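Looking after a bench-top tube handling arm

These notes cover one cell: a single arm on a wooden table, used to move capped sample tubes between racks. They apply to most small arms with a two-finger gripper.

Base and table

Switch off at the wall before touching the base. Check the bolts in the flange with a hex key, working across the circle and not around it. If one turns, back them all off a quarter turn and retighten in two passes. Grip the edge of the table and push sideways. Any movement in the legs shows up at the fingertips as a missed tube.

Wipe the table with a damp cloth. Scratches in the top can be left alone. Do not wax it, as the mat will creep.

Mat and racks

Lay the mat flat and tape the underside at the corners. Set the numbered blocks in their tray first, then the loose rack, and only then teach positions. Teaching is done from the hole centers of each block, starting with block 1. Leave enough space between the block tray and the loose rack for the open fingers to come down on either side.

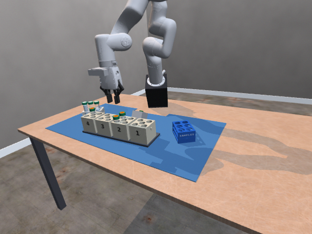 Numbered blocks 4 to 1 on their tray, SAMPLES rack to the right, gripper raised over the back left of the table.

Keep one tube in block 2 as a reference. Run the arm down to it at low speed on Friday, before the week's program is closed. If the fingers touch one side of the cap before the other, the tray has shifted. Move the tray back to its marks. Re-teach only if that fails.

Fingers

Clean the finger faces with alcohol on a lint-free wipe every 200 cycles. Residue from caps builds up near the tips and makes a tube hang on after release. Replace the pads in pairs. Old and new pads together will tilt the tube by up to 2 degrees, enough to catch the rim of a hole.

Joints

Jog each joint through its range with the gripper empty and listen. A steady hum is normal. A click at the same angle on each pass usually means a cable clip or a loose cover screw. Check both before opening the joint. Let the arm run for 5 minutes after any cover has been off, then check the screws again.

Log the date, the joint and what was done. A pencil on a string works well.

Notes by Hashini Rathnayake | Contact Warkwood Workshop Tips | © Warkwood | Back to top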